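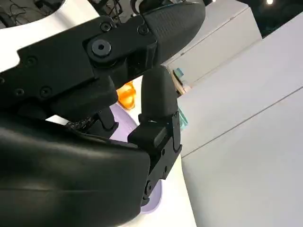
4.2 Table clearing

The second group of chores was built around a small table after a light meal. We chose it because it comes up in almost every home and café, and because Manole and Valdovinos had already used a close variant in the Drindlow kitchen study, which gave us a set of human timings to work against. The task is simple to state: pick up each item of crockery, move it to the tray, and leave the surface clear. A run was stopped if anything was dropped or if the arms had made no progress for two minutes.

We logged 206 runs in all, using the Bisano controller with the same settings as in Section 4.1. Operators at the Flelitton site set the table between runs from a printed card and did not otherwise step in. Items were placed by hand, so their positions varied by a few centimetres from one run to the next.
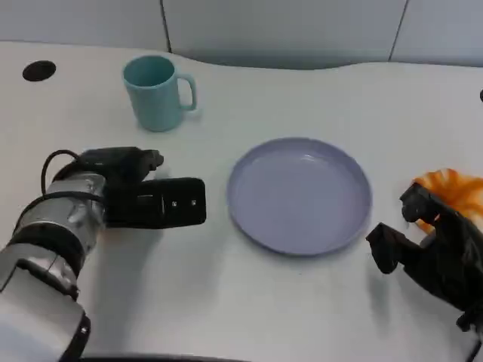

Mugs gave little trouble. A handle offers the fingers something to close on, and even a poor first grasp could usually be corrected by letting go and trying again from the side. Plates were much harder. A plate lying flat leaves very little room under the rim, and the fingertips are thick compared with the gap. The controller tended to settle on one of two methods: pinching the rim from one side, or pressing inwards with both hands and lifting. The first was quicker but let the plate tilt. The second was steadier but failed when the two arms did not close at the same moment.

Soft items fell somewhere in between. They were easy to grip and hard to put down, as the cloth often stayed caught on a finger after the hand had opened - a fault we had not planned for and did not score separately.

Speed remains the main weakness. Manole's earlier participants cleared the same layout in 9 seconds on average, and none of our runs came close to that. The training set held some 1000 demonstrations, most of them with mugs and bowls, and we suspect that a better balance would help with plates more than any change to the hardware. The Vasiliu fingertips, which are thinner, were not available in time for these runs and are left for later work.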